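Pravetti puts sorting arm into its Hviid workshop

Pravetti, the maker of learning toys, has started to use a robot arm for sorting at its workshop in Hviid. The arm was supplied by Altik and has been in daily use since July. The workshop employs 51 people, and the company says that all of them keep their jobs.
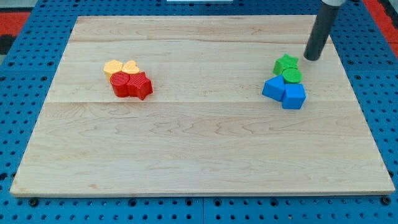 For the staff, the biggest change is in the evening. Until this summer, four people stayed after the packing shift to sort mixed blocks by hand, roughly 1000 pieces a day. Now they prepare the trials for the arm and check the groups on the board, where yellow hearts belong with the red star and cylinder, and the green pieces with the blue cube and prism. They received two weeks of training and a small raise in pay.

Not everybody is satisfied. The union Enura welcomes the end of the late hours — many workers complained of sore wrists — but it asks for a written promise that no positions will be cut next year. Pravetti answered that talks on this point will continue in the fall.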